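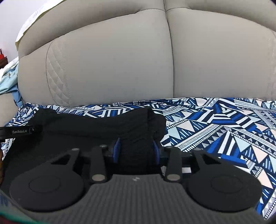 Folding is the wrong place to start if you want to know how far household machines have come, according to Elaine Rezende. She would start one step earlier, with picking the garment up.

Rezende runs manipulation testing at Histia, a small firm that evaluates home and shop-floor automation for companies deciding whether to buy it. Her group does not build robots. It collects demonstrations of chores performed with hand-held grippers, trains control policies on them using whatever arm the client has in mind, and reports the failure rate. The current set stands at 1,338 demonstrations, most of them involving cloth.

“A rigid object has a position and an orientation,” she says. “Six numbers and you're done. A jumper on a couch doesn't have a pose in that sense. It has a shape, the shape changes when you touch it, and half of it is underneath where no sensor can see.”

Dark clothing is harder again. Black fabric returns little light to a depth sensor, and folds that are obvious to a person can read as one flat region. Put the same garment on a printed blanket and the vision system has a second problem, in that the strongest edges in view belong to the print. Rezende's group records on cluttered furniture for that reason. Early policies trained on a plain bench did well on the bench and poorly elsewhere.

“We had one that would go for the zigzags,” she says. “Very confident about it, too. It would close on the blanket and lift the lot.”

The grip itself is a pinch. Two fingers come together, a ridge of fabric rises between the pads, and the ridge is what gets held. Approach too high and the fingers close on air. Approach too low and they take the layer underneath as well. On a soft couch the surface gives way under the fingers, so the correct height is not fixed from one attempt to the next. A person corrects for this by feel. A parallel gripper without force sensing has only the picture and the motor current.

Asked how good the results are, Rezende gives the figures without rounding them up. In the May trials, a policy was given 30 attempts at lifting one garment clear of a covered seat. It succeeded in 14. The remainder were mostly missed grasps or grasps that included the cover, and she considers both recoverable if the machine can tell that they have happened. At present it often can't.

“Detection is the part I'd put money into,” she says. “A person misses a grasp all the time when they're tidying up. They just go again and don't remember it. The machine misses, carries nothing to the basket, opens its fingers and reports the job complete.”

Shop floors are further along, though in a narrower way. Histia has assessed two systems for commercial clients, a linen feeder at the Pacheco laundry and a returns-sorting cell at Rolitz, a clothing wholesaler. The feeder works. It handles flat items of known size, arriving damp from the same direction at the same height, and an operator clears it when it jams. The sorting cell is slower than the staff beside it but holds its pace through a shift, and the client has kept it on for a single product line.

“People see the feeder and ask when they can have one at home,” Rezende says. “But look at what was done to the room. The lighting's fixed, the belt's fixed, the colour of the belt was chosen. You'd have to organize your lounge room like that, and then you wouldn't want to sit in it.”

She is more favourable about collection methods than about any particular robot. A hand-held gripper limits the person to roughly the motions a two-finger arm could make, so the recording carries over with less adjustment than video of bare hands. It can also be taken to an ordinary house, where the couch has a throw on it and things have been left lying about. The limit is labour. Each demonstration has to be performed, checked and labelled, and a tired operator produces sloppy data.

Her group is now preparing a second set, under the working name Elell, restricted to regrasping. Every recording will include a failed first attempt and the correction that follows it. Operators found this awkward to perform, she says, and the first batch was discarded after review showed them missing in much the same way each time.

As to whether a machine can do the washing yet, she separates the question into stages. Running the washer was solved decades ago. Carrying a full basket along a flat hallway is feasible. Sorting, with supervision, is possible for some items. Clearing clothes off furniture is where her own numbers are, and she would not sell it.

“Fourteen out of 30,” she says. “I still pick mine up myself.”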